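Plavancombe Church Hall: Safety Checklist Before the Fall Book and Bible Sale

Filled in on the October walk-through. Items marked OK need nothing more. Items marked FIX must be done before the doors open to the public.

ENTRANCE AND PARKING

1. Front steps and handrail: OK
Rail is tight at both ends. Leaves on the bottom step, swept during the visit.

2. Wheelchair ramp: FIX
Rubber strip has lifted at the top of the ramp. Glue it down or take it up completely. Do not tape it again.

3. Parking lot lights: OK
All came on at 6 p.m. The timer will need changing when the clocks go back.

SANCTUARY

4. Aisles clear: OK
Spare hymnals were stacked beside the back pew. Moved to the closet.

5. Candles and stands: OK with comment
The Durby stand by the pulpit rocks if it is bumped. Keep it unlit during the sale and put it in the vestry if children will be in the room.

6. Balcony: FIX
Closed to visitors until the loose board on the third stair is screwed down. Hang the chain and the sign.

FELLOWSHIP HALL

7. Room limit posted: OK
Limit is 100 people. The sign is by the kitchen door and easy to read. Greeters should stop letting people in when the room is full, even during the author's reading.

8. Exits: FIX
East door sticks. It opened on the second push. Plane the edge or adjust the hinge. The west door is fine.

9. Book tables: OK with comment
We expect nearly 3000 books this year. Hardcover commentaries and study Bibles go flat on the table, no more than two boxes to a table. Paperbacks can stand spine up. Nothing heavy on the card tables.

10. Boxes on the floor: FIX
Last year people tripped over boxes pushed halfway under the tables. Push them all the way back or leave them in the storeroom. 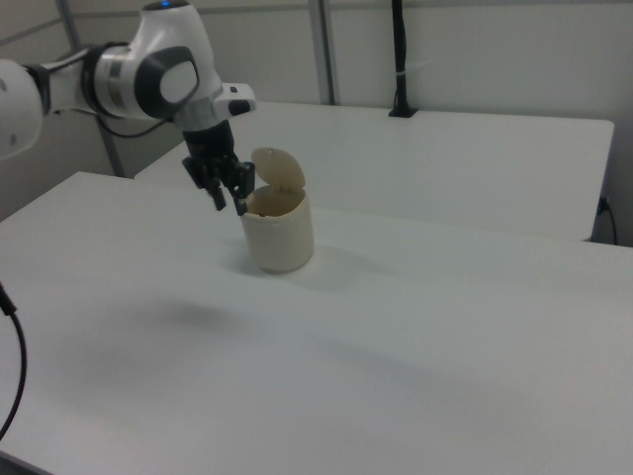

11. Extension cords: OK with comment
One cord for the card reader and one for the microphone. Both run along the wall. The old brown cord was thrown out.

12. Folding chairs: OK
41 checked for the reading. Two with bent legs were set aside and tagged.

KITCHEN

13. Fire extinguisher: OK
Needle in the green, pin in place, tag current.

14. Coffee urn: FIX
The Drultetov urn has a cracked lid. Use the smaller Ding urn until a new lid comes. Keep either one at the back of the counter.

15. First aid kit: FIX
Short on bandages and gloves. Kit goes back on the hook by the sink when it has been filled.

STILL OPEN

Items 2, 6, 8, 10, 14 and 15. Write your initials next to each one as it is done and leave this sheet in the office tray.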